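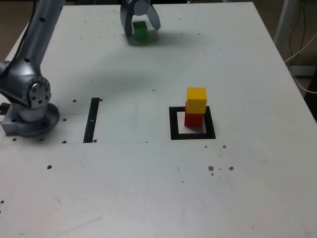
# Recording Demonstrations for the Cube-Stacking Task

This page explains how operators at the Katbridge teaching lab record demonstrations by remote control. It applies to the three-cube task, in which red, yellow and green cubes are stacked inside the taped square. Operators who guide the arm by hand should follow the separate page maintained by Doaa Zerouali.

## Before you start

Complete the safety briefing with Ayana Mersha and confirm that your name appears on the Pleton operator list. Clear the table of everything except the cubes. Tape markers must stay where they are. If a marker has lifted at a corner, press it flat and report it before recording.

Place the cubes by hand while the arm is paused. Starting positions should vary between episodes, but each cube must begin outside the square and within reach of the gripper.

## Recording an episode

1. Move the arm to its home position and open the gripper fully.
2. Press **Record** and wait for the tone.
3. Bring the gripper over the red cube, lower it, close the fingers and place the cube inside the square.
4. Pick up the yellow cube and set it on the red one. A small offset is acceptable as long as the cube rests flat.
5. Move over the green cube with the fingers open. Pause briefly before descending, and check from both sides that the fingers will clear it.
6. Grasp the green cube, lift it straight up, and travel to the stack only when it is well above the yellow cube.
7. Lower it slowly, release, and raise the arm vertically.
8. Press **Stop** once the arm is back at home.

Keep the motion steady. Long hesitations are learned along with everything else, and so are corrections made at high speed. If you miss a grasp, you may try again within the same episode – up to 2 attempts per cube.

## When to discard

Discard the episode if the stack falls, if a hand enters the work area, or if the gripper strikes the table. Mark it as discarded in Denier and enter a short reason. Do not delete the file.

A stack that leans but stands is kept. Label it "offset" so that Đạt Trịnh can review it before training.

## Session length

A standard session consists of 14 accepted episodes and takes around 9 minutes per set-up change, not counting recording time. Operators should rest their hands between set-ups. At the end of the session, park the arm, upload the log and return the controller to its dock.

Questions about access should be sent to Nouhaila Sqalli.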